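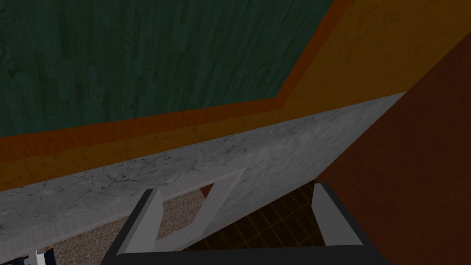
Vimora Kitchen Sim Kit for Student Robotics Clubs

The Vimora kit is a set of simulated kitchens for school clubs and first-year project teams. Students write the control code, run it on a two-finger gripper in simulation, and hand in a log for scoring. No arm is needed to take part.

The kit includes 63 kitchen layouts. Wall, floor and counter finishes change from one layout to the next, so code tuned to a single set of colors tends to fail on the others. Marble, painted wood grain and tile are all in the finish set.

What comes with it
Simulator and layout files, one download
Itero task editor, for writing your own tasks
300 practice runs with logs
Teacher guide with a plan for one semester
Scoring script, same one used at the Minami Cup

Camera
The default view is from the gripper, looking past the fingers. Teams can add a fixed room view in the settings file. The Minami Cup allows the gripper view only - practice with it early.

Running it
A classroom desktop with a mid-range graphics card is enough. On older laptops, turn shadows off and lower the texture setting. Logs from low-texture runs are still accepted for class use but not for the cup.

Licenses
Club license: $468 per school year, one site, any number of students.
District license: $700 per school year, all sites.
Both renew in September. Add-on layouts from Clirnero are sold separately and load through the task editor.

Known issues in this version
Drawer handles may flicker at steep camera angles. Resetting a run during a grasp can leave the fingers closed; reset a second time to clear it. Custom tasks saved in the last version must be opened and saved again before scoring.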